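Letay Hadgu
Thread time! I've been writing and rewriting our rules for hand-held gripper recording since September and they're finally short enough to share. Cloth folding only for now. Steal whatever you like, argue with the rest.

1/ Background for new followers: we record people doing household jobs with grippers in their hands, and the recordings train the arms later. Our set for this job is called Eken. It stands at 2743 episodes, the goal is 3000, and I had to throw out 132 along the way. Almost all of those broke a rule we hadn't written down yet.

2/ Rule one, and I will put it on a mug: look at BOTH grippers before you touch the cloth. Lights first, then the clock sync, then start. Left and right each get their own look, out loud if there are two of you. Heriberto Galindo sings his, which is allowed.
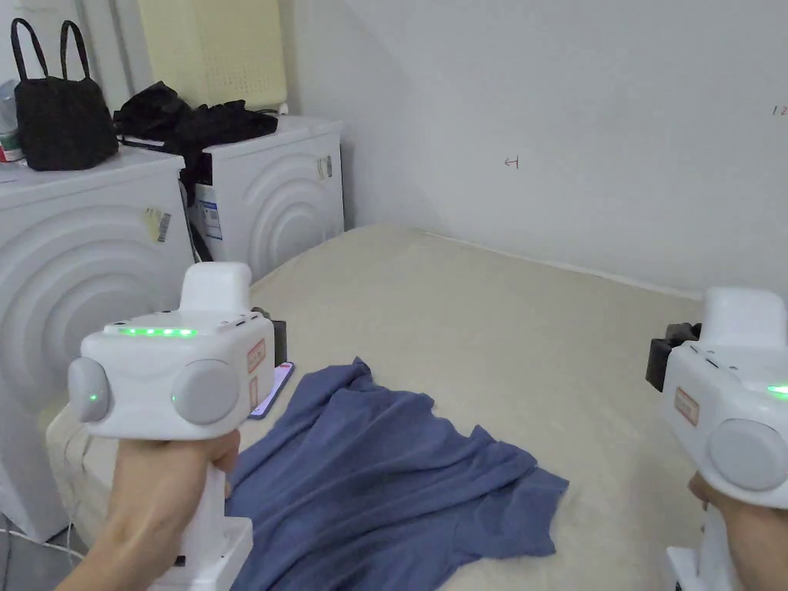
Both grippers up, T-shirt waiting.

3/ Rule two is about how an episode begins. Cloth goes down crumpled, and you don't help it. No sneaky smoothing with your elbow! We used to let people "tidy it a bit" and ended up with a whole batch where every shirt started half folded. Lovely shirts, useless data.

4/ Rule three: write the start state in plain words before recording. "T-shirt, crumpled, one sleeve out" is plenty. Wenjie Yu wanted a coded form with drop-downs and we tried it for a while – people picked the first option every time. A line of free text won.

5/ Rule four is the one I get the most messages about, so here's the full wording: "Close on the cloth, pause, then move. If the cloth slips, carry on and mark the episode as a slip. Do not restart." Slips are gold. A policy that has never met a slip has no idea what to do with one.
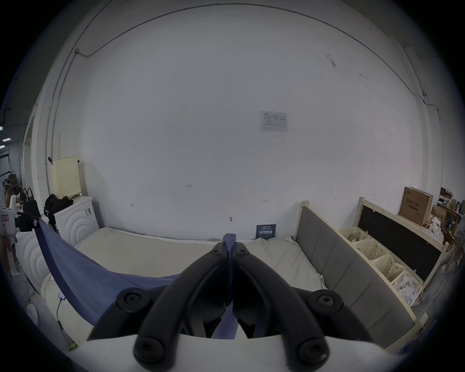 6/ Fingertip rules deserve their own post, and I could talk about them all day. Tips get checked at the start of each session and again every 50 episodes, and any change of fingers means a new calibration file, no exceptions, even if the new pair looks identical. On our grippers I go for the two little screws right at the tips, then the black pivot caps along the fingers. Takes less time than finding your coffee. Write down who checked, too. Initials are fine.

7/ Rule six: one background per session. Set up the space, then leave it alone until the session is over. If something has to move, stop, log it, start a new session number. Jinfeng Qian found that our session numbers were being reused after lunch (yes, really) so the number now gets made by the logger and people can't type it.

8/ Rule seven is about people. Anyone can call a break for any reason, and tired wrists count as a reason! Grippers get heavy sooner than you'd think. We swap hands-on and logging duty at the break, and the logger never comments on speed while someone is recording.

9/ Things we still disagree about: whether to keep episodes where the operator changes their mind halfway. Aiguo Mao says keep, I say keep but tag, Wenjie says bin. Currently it's my way, mostly because I wrote the document.

10/ Also open: how to word the rule for big cloths, like sheets and blankets. "Folded" is easy to agree on for a shirt and very hard for a blanket. If your lab has a definition you're happy with, please, please send it to me.

11/ I'll post the one-page version once Heriberto has fixed my numbering (there is no rule five, don't ask). Replies are open and I read all of them, usually with breakfast.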